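비비스, 손에 쥐는 그리퍼 키트 '플레코라' 대여 서비스 시작
집안일 동작을 모으려는 팀에 한 달 단위로 빌려준다

로봇에게 집안일을 가르치겠다는 팀이 부쩍 늘었는데, 정작 가르칠 재료를 어디서 구하느냐는 질문에는 다들 한숨부터 쉬는 것이 요즘 이 동네의 풍경이다. 로봇 팔을 들여놓자니 값도 값이지만 부엌 한쪽을 통째로 내줘야 하고, 남이 모아 둔 자료를 쓰자니 우리 집 그릇과 우리 집 과일은 거기 없다. 그런 팀들이 반가워할 만한 소식이 하나 들어왔다. 장비 대여 업체 비비스(Vuvis)가 사람이 직접 손에 쥐고 쓰는 그리퍼 키트를 빌려주는 서비스 '플레코라(Flekora)'를 7월부터 시작한다.

구성은 생각보다 단출하다. 양손에 하나씩 드는 그리퍼 한 쌍과 충전 거치대, 여분의 손끝 패드, 그리고 기록을 옮겨 담는 프로그램이 가방 하나에 들어 있다. 빌리는 쪽에서 상판이나 선반에 나사를 박을 일이 없으니 평소 쓰던 식탁에 천 한 장 깔고 바로 시작할 수 있고, 저녁 먹을 시간이 되면 도로 가방에 넣어 두면 그만이다. 기자처럼 집이 좁은 사람에게는 이 대목이 제일 솔깃했다.

비비스가 첫 달 이용자에게 권하는 작업은 과일을 집어 그릇에 담는 일이다. 너무 쉬운 것 아니냐고 할지 모르지만, 해 보면 꽤 까다롭다. 오렌지는 손가락을 넉넉히 벌려야 하고 껍질이 두툼해 조금 세게 쥐어도 버텨 주는데, 블루베리는 천 위에 달랑 한 알 놓여 있으면 어디를 어떻게 잡아야 할지 잠시 망설이게 된다. 작은 열매를 집을 때는 두 손끝을 열매 양옆에 나란히 두고, 천을 같이 물지 않도록 천천히 오므리라는 것이 안내서의 설명이다. 그릇 턱을 넘길 때 손목을 얼마나 드느냐도 사람마다 달라서, 같은 과일을 여러 사람이 번갈아 담아 보기를 권한다고 한다. 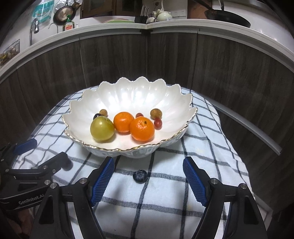

시범 기간에 키트를 먼저 써 본 두안(Duan)에서는 큰 과일보다 작은 열매에서 배운 것이 많았다는 이야기가 나왔다. 처음 며칠은 힘 조절이 안 되어 블루베리를 여럿 뭉갰지만, 손에 익고 나니 한 사람이 오전 안에 100회를 채우는 것도 무리가 아니었다고 한다. 다만 오래 쥐고 있으면 엄지 쪽이 뻐근하니 쉬는 시간을 미리 정해 두는 편이 좋겠고, 손이 작은 사람을 위한 손잡이도 하나쯤 있으면 고맙겠다는 당부가 뒤따랐다.

비비스는 이런 의견을 받아 손잡이 크기를 고를 수 있게 하는 방안을 살펴보고 있다고 밝혔다. 시범 기간에는 6개 팀이 참여했고, 이들이 보내온 작업 기록은 모두 288건이다. 과일 담기 말고도 수건 개기, 컵 옮기기, 양념통 정리 같은 일이 섞여 있었다는데, 수건은 양손을 같이 써야 해서 초보자에게는 나중으로 미루는 것이 좋겠다는 귀띔도 있었다.

대여는 한 달 단위이며, 첫 회차에는 100세트를 준비했다. 기록을 정리하고 잘못 담긴 부분을 골라내는 일까지 맡기고 싶은 팀은 파비코(Favico)의 검수 서비스를 함께 신청할 수 있다. 파비코는 이용자가 올린 기록을 작업별로 나누고, 중간에 손이 멈추었거나 물건을 놓친 구간에 표시를 달아 돌려준다. 검수를 따로 신청하지 않아도 키트에 딸린 프로그램으로 기본적인 자르기와 이름 붙이기는 할 수 있다.

아쉬운 점도 적어 둔다. 여분 패드는 한 벌뿐이라 과즙이 묻는 작업을 자주 하는 팀이라면 추가로 주문하는 것이 마음 편하겠고, 안내서는 아직 글이 빽빽해서 처음 받은 사람이 필요한 쪽을 찾는 데 시간이 좀 걸린다. 비비스는 짧은 영상 안내를 만들고 있으며 첫 회차 발송에 맞춰 올릴 계획이다.

신청은 비비스 누리집의 플레코라 항목에서 받는다. 신청서에는 하려는 작업과 쓰는 인원, 원하는 시작 주를 적으면 되고, 반납할 때는 패드를 떼어 내고 그리퍼를 마른 천으로 닦아 가방에 넣어 보내면 된다. 일요일에는 상담 창구가 쉰다.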